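Wokard hands the coffee counter to a pair of arms, and the staff get the rest

8 July 2024

Filed under: Work, Local business

The coffee counter at Wokard's packing plant in Dadmont has two new workers. They don't take breaks, they don't ask how your weekend went, and according to the people who have to queue in front of them, they are still a bit slow with the lids.

The arms were supplied by Stinen, which builds automated counters for staff canteens, and have been serving since March. They stand behind a white table at the end of the canteen, where the old espresso machine used to be. You order on a screen, you wait, and a cup is put down in front of you. On a good morning you wait less than you did before. On a bad morning a light goes amber and somebody from maintenance is called away from something that matters more.

Wokard employs 382 people at the site across 2 shifts, and most of them want coffee in the same fifteen minutes. That was the whole argument for the change. The company says the old counter lost so much time at the start of each shift that line leads had begun pretending not to see people coming back late. The new one is meant to handle 500 cups a day. So far it has reached that number once, on the day the coffee was free.

The three people who used to run the counter still have jobs, and this is where the story gets less simple than the notice in the canteen made it sound. One has moved to the hot food side, on the same pay. One has gone to the packing floor at her own request, and told us she had been asking for the move for two years and would have thanked a toaster if it had got her there. The third is now called a counter attendant. He fills the beans, fills the milk, wipes the table, empties the grounds, restocks the cups, restarts the left arm and explains the screen to drivers who are only in the building for ten minutes. He said he does about as much walking as before and a good deal more bending.

He also has a training certificate, which he has pinned up beside the syrup price list. The course took a day and a half. Most of it, he said, was on when to keep your hands off the table, and the rest was on who to phone.

The rules for the attendant take up one laminated page. No reaching over the table while the arms are moving. No moving a cup once it has been put down, even if it is plainly in the wrong place. No leaning on the table, ever. The last rule was added in the second week, and the company would not say why.

Opinion on the floor is split, though not along the lines you might expect. Several of the older packers like the new counter very much – it remembers that they take two sugars and doesn't comment on it. Younger staff are the ones who miss the old setup. A forklift driver on the late shift said the counter was where you found out who was leaving, who was pregnant and which truck was going to be late, and that none of this was available on the screen. She has started bringing a flask.

The night cleaners have a complaint of their own. The old counter closed at eight and was wiped down by the people who ran it. The new one is open all night, so somebody has to clean around it while it works, and that somebody was not mentioned in the original plan. Wokard says the hours have been adjusted. The cleaners say the adjustment came to ten minutes.

There has also been some discussion about tips. The old counter had a jar. The new counter does not, and for a few weeks people left coins on the end of the table anyway, from habit or mischief. The left arm would not start a new order until they were picked up. The coins now go into a box by the till on the hot food side, which seems to have been settled without a meeting.

Stinen, for its part, says the counter is doing what it was sold to do. The firm's service log for the first quarter shows most stoppages were down to supplies running out, with cup jams second. A smaller group is listed under "customer", with no further detail. An update due later in the summer is supposed to make the handover quicker. At the moment there is a pause at the end of each order, and regulars have learned to stand with their hands in their pockets until it is over. The coffee comes in a short black cup with a black lid, and the arms do have a way of hanging over it as though one of them might still change its mind.
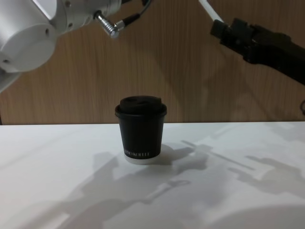

What happens next

Wokard will review the counter at the end of the year. The plant's staff association has asked for two things before then: a written promise that the attendant's post will stay, and a second stool for him, the first having gone to the packing office. The company has agreed to the stool.

A similar counter is planned for the Lozano warehouse across the road, which is a much smaller site and has never had a staffed counter at all. There the arms will replace a kettle. Staff at Lozano have been told the kettle can stay until the new counter has served its first 2000 cups, and several of them have already said they intend to keep using it.

Prices at the Dadmont counter are unchanged. Decaf is available from the hot food side, where you will have to ask a person.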